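October, Harov planner notes, sim kitchen

Picked up the Joltunham branch again. The claim in the merge request is that the new sampler "solves" reaching near the shelf. I'd like to see that before I believe it. The changelog has one number in it, 1,534 planning queries, and no breakdown by target. If most of those were open counter, the figure says nothing about the shelf.

Settings for today:

- sample budget 2,000 per query, then 3,000
- collision padding 2 cm on shelf and hood, none on small objects
- perception off, poses read straight from the simulator

The last line bothers me most. With ground-truth poses, any planner looks smart.
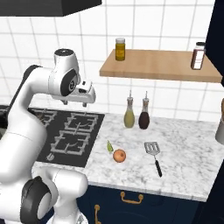 Gripper open over the cooktop, hood above, shelf and jars to the right.

Between the hood and the shelf there are two collision boxes that I don't trust. The hood is modeled as one slab, fine. The shelf box was exported from Lyons and I can't find who set its thickness. Need to diff it against the mesh.

Raising the budget to 3,000 made queries slower and I couldn't tell the paths apart by eye. Didn't plot clearance, should have. Also the wrist flips on some shelf goals. Cost term for that is still commented out in the config, with a TODO older than the branch.

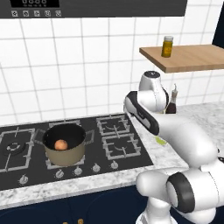
Ashraful Talukder thinks I'm blaming the sampler for an IK problem: the seed is always the home pose, so anything under the shelf starts out in the wrong elbow branch, and he'd fix that before touching padding.

Could be. He said the same thing about the Predness port and was half right. Will reseed from the current joint state and rerun the same goals with the same random seeds, otherwise we're comparing noise.

Not approving the merge yet. Open:

- per-target breakdown of the 1,534
- shelf box vs. mesh
- one run with noisy poses, even a crude one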